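Imrie Counter Stool, Set of Two

Kitchen & Dining / Seating / Reviews

My kitchen has a peninsula, a word real estate agents use for a counter that ran out of money. It wants stools. For years it had a stepladder and a folding chair that bit people, and then in March my sister moved out of the spare room and took the folding chair with her, so I went shopping.

The Imrie comes in a flat box that one adult can drag and two adults can argue over. Inside are the legs, the seats, the footrests, a bag of bolts and a hex key made of what I believe is compressed cheese. Use your own. The instructions are all drawings, and the little man in the drawings is having a much better time than you will. Step 4 shows him attaching the footrest. It does not show him taking it off again because the curved side goes toward the wall, but I'm sure he did.

Assembly took me 3 hours for the pair. The second stool went a lot faster than the first, and it is also the one that doesn't rock.

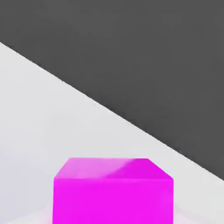
Gwendolyn Tran
Contributing Reviewer, Home & Kitchen

Comfort, then. The seat is a shallow scoop with a thin pad, and for breakfast it is excellent. For a long phone call with the gas company it is less so. There is a low back that catches you just above the belt, enough to remind you that you have a back. Taller friends liked it. My mother, who is not tall, described getting up there as "mounting," and asked for the stepladder.

The footrest is the best part. It sits at the right height, it doesn't flex, and the metal sleeve over the front rail means your shoes won't scrape the finish off by summer. I had the Stosirov version on loan before these, which costs more and has a bare painted rail, and it looked chewed before I gave it back.

Cleaning is easy if you get to the spill quickly. Coffee wipes off. Turmeric does not, and I would like to thank my neighbor Fraser Kerr for his help in establishing that. The pad covers unzip, but the label says hand wash only and the zipper runs out a few inches before you'd want it to, so getting the cover back on is like dressing a cat.

The felt feet fell off in the first week. I replaced them with the stick-on kind from the hardware store and they've stayed put. The company did answer my email about the wobble, politely, and sent a new leg in a box big enough for the whole stool. The new leg fixed most of it. The rest I've fixed with a folded takeout menu.

Would I buy them again? Probably. They tuck all the way under the counter, they look like they cost more than they did, and nobody has been bitten. If you can find them in the darker finish, get that one, as the light one shows every fingerprint.

Good: footrest, size, customer service
Less good: hex key, felt feet, zipper
Rating: 4 out of 5, or 3 if you don't own a takeout menu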